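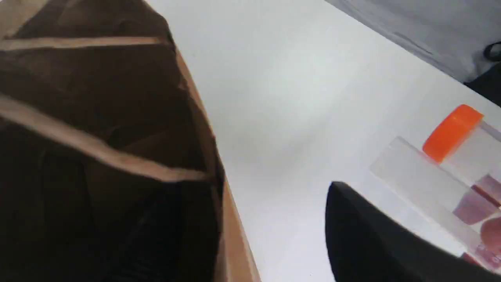

Ticket 848, attachment 1: paper bag open on the packing table, from above

Subject: Paper carrier bags, top edge crumples and tears near the handle
Opened by: Jenside, packing desk
Assigned to: Rillstead customer support, bags and wrapping
Product: plain brown kraft carrier, twisted paper handles, 80 gsm, no print
Batch on carton: 782
Status: Closed (replacement agreed, one point left open by customer)

First message from customer

Hello,

We are a small shop for bread, dry goods and some things in jars, and we use your brown carrier bag for the orders which people collect. We have used the same bag for a long time and were satisfied. With the newest cartons we have a problem at the top edge. When the bag is opened, the paper at the side does not stand straight. It goes out in a bulge, or it folds to the inside, and after that it is easy to make a tear in it. The handles themselves are good and I want to say this clearly, because on your form I could only choose "handle defect" and this is not the correct name.

The deep part of the bag is not my complaint either. We have not seen a bottom open. My complaint is the rim and the upper part of the side fold.

What we have already checked:
- The cartons were closed when they arrived and the tape was not broken.
- They are stored on a shelf, not on the floor.
- We do not put a tool inside the bag to open it.
- The orders are packed as before. The heaviest ones go in two bags, one inside the other.

Please tell me if there was some change in the paper.

Reply from Rillstead support

Thank you for the report. We have changed the category to "rim / gusset". There was no change of paper weight for this product. Before we look at the batch, please send us the following: a picture where the top edge and both handles can be seen, the code from the carton label, and a short description of how the bags are opened and filled. Please also tell us how the cartons are stacked and if anything stands on them.

Second message from customer

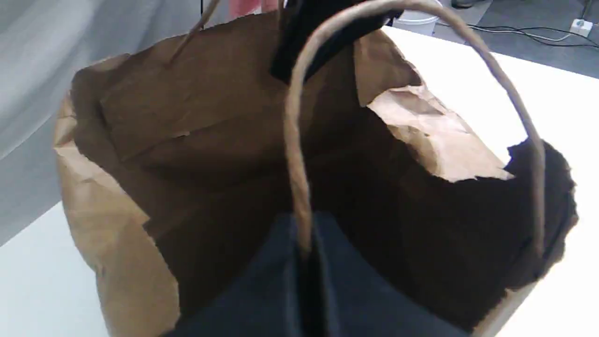 Cheon
Packing desk lead, Jenside (Jatitz shop)

Thank you for the quick answer. The part which I mean is at the upper right of the opening. The paper is ripped on this side, and a crumpled piece goes down into the bag. It is lighter than the rest of the inside so it is easy to find. The twisted handle goes over the opening and comes down near the torn place. On the left the paper also makes a soft bulge, but I would not complain about this alone.

The code on the carton label is 782. I compared it with an old carton we still have flat in the back room for deliveries, and that one is from a different batch, but the end of the label is gone and I can not read the full code. I am sorry about that.

How we open the bags: one person takes the flat bag from the pile, holds the front handle and the back handle, and pulls them apart. Then the bag is shaken one time so that the air goes in, and it is put on the table. After this we push the bottom flat with the hand from inside. With the old bags this worked without any thought.

How we fill: the jars first, then bags of flour or lentils, then bread on top. The bread is sometimes longer than the bag is high.

How we store: the cartons are on their side on the shelf. I write this because you asked, but I do not think it was ever a problem. Above them there are boxes with tissue paper and labels. These are not heavy.

Reply from Rillstead support

Thank you, this is helpful. We have two remarks.

First, the cartons should stand with the arrow up. When they lie on the side, the bags inside stand on their top edge or on the side fold, depending on how the carton was turned. The side fold can then take a new crease which was not made by the machine. When the bag is opened, the paper tries to follow both creases, the correct one and the new one. This can give the bulge you describe.

Second, pulling by the two handles opens the front and the back but does nothing for the sides. The side fold stays closed for a moment and then opens with force. If it has a wrong crease already, this is the place where it will crumple.

We ask you to try this with bags from the middle of the carton, not from the top or the end:

1. Put the flat bag on the table with the handles away from you.
2. Put one hand inside, flat, and slide it down until you feel the bottom.
3. Move the hand to the left and the right so that both sides open from below.
4. Stand the bag up. Only now lift the handles.
5. If the rim leans in at a corner, press it out with the thumb before you put something in.

Please tell us the result. If the rim is already damaged while the bag is still flat, it is a different matter and we will need to see some bags in the flat state.

Third message from customer

I turned all the cartons with the arrow up, and we used the new way of opening from Saturday morning. My first impression is that it is slower but better. The side opens more quietly, if I can say it like this. There is no bang of air. The younger colleagues do not like it because they are used to the shaking.

It does not remove the problem completely. In the carton that was at the end of the shelf, I found bags where the side fold is crushed at the top already when the bag is flat. I could feel it with the finger, like a small hard knot of paper. When I open such a bag carefully, it stands well, the front is nice and straight, but the top of the side is still puffed out. You can use it for light things. I would not give it to a customer who must walk with it to the bus.

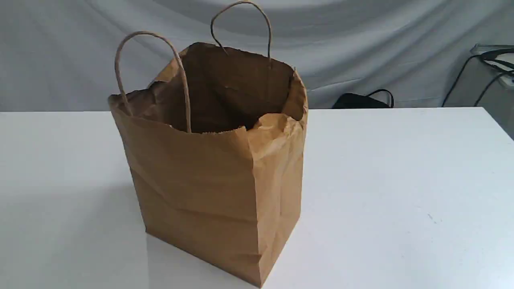 Attachment 3: bag standing open, top of the right side fold crumpled outward

Please look at the front edge in this one. The small zigzag cut is good and the front panel is without damage. Both handles stand up. Only the side is wrong, and the upper left corner goes a little to the inside, near to the handle. For me this is a proof that the handles are not guilty, but you know the product better than me.

I have also three small things to ask:

Is it possible to make the crushed fold flat again with an iron? A colleague proposed it. We have not tried.

Can we cut off the top edge and fold it down, for the bags which we use only inside the shop?

And do you have the same size with a stronger rim? In the bakery at Cheon's old address (I mean my former employer, not our shop) the bags had a paper band folded over on the inside, and I remember them as very stable.

Reply from Rillstead support

Thank you for trying the steps so carefully. A side fold that is crushed in the flat bag was damaged before you opened it. We can not say from the attachments if it happened in the packing, on the road or on the shelf. For batch 782 we have decided to accept the claim for the two cartons in which you found flat bags with this fault. The other cartons should be used with the new opening method.

About your three points:

Iron: please do not. The paper can become dry and brittle at the crease, and the handle patch is fixed with glue that does not like heat.

Cutting: you should not cut, because the handle patch is just under the edge. Folding the rim to the outside one time is fine for use inside the shop, for example for onions or empty jars. The handles will then hang at a lower place and should not be used for carrying.

Stronger rim: yes, there is a version with a folded top band. It is a different product and costs more. We will put a few samples with the replacement cartons.

Please keep the faulty bags until the replacement has arrived. You do not have to send them back.

Fourth message from customer

The replacement came today and I opened one carton at the packing table. The bags from the middle are good, the side folds are sharp and I feel no knot. I have written "ARROW UP" on the shelf with a thick pen, and the tissue boxes are now on another shelf.

The faulty bags we will use for our own paper waste, if this is allowed from your side.

One point stays open for me. On the carton the arrow is printed only on one of the short sides. If that side is against the wall, it can not be seen. Please give this to the person who makes the cartons. It would help also other shops.

You can close the ticket.

Closing note, Rillstead support

Replacement received and checked by customer. Cause for the flat bags with crushed side fold not established. Storage position and opening method corrected at customer site. Remark about the arrow on the carton sent to packaging. Faulty bags may be used or recycled by the customer. Samples with folded top band included, feedback welcome in a new ticket.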